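Le lit n'est pas une étagère

Dans beaucoup de chambres, le lit sert de table toute la journée. On y pose le linge, les papiers, le carton qu'on videra plus tard. Je défends une règle simple : le débarrasser avant midi.
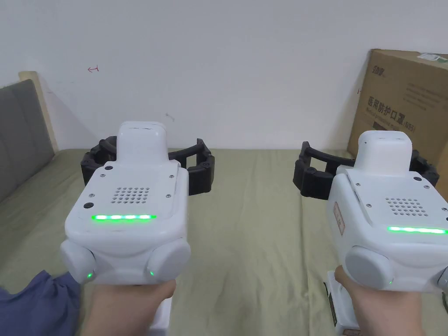
Drap vert olive, mur blanc.

Il me faut 3 minutes pour le faire – je les perdais chaque soir à tout déplacer vers une chaise.
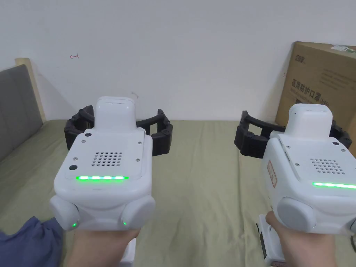

Le lendemain matin, la pile repartait de la chaise vers le matelas.

Les paniers n'y changent rien, on les remplit et on les oublie.
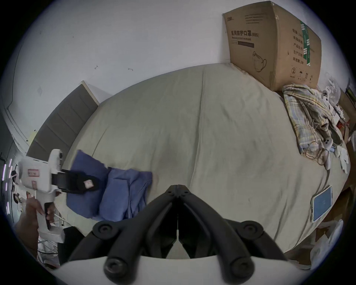 Ranger demande d'abord de décider où va chaque chose. Un carton de masques N95, des lunettes pliées, un vêtement bleu mollement plié et froissé : rien de tout cela n'a sa place sur un drap. Le carton va au placard, le vêtement au linge.

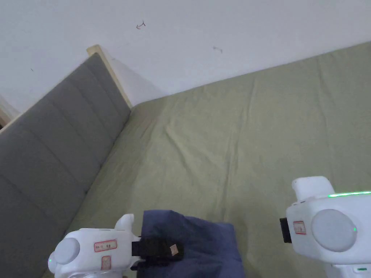

Ebbe Strömberg m'écrit que je complique tout, qu'un lit encombré ne gêne que les visiteurs et qu'il dort très bien à côté de ses chemises. Je maintiens ma règle.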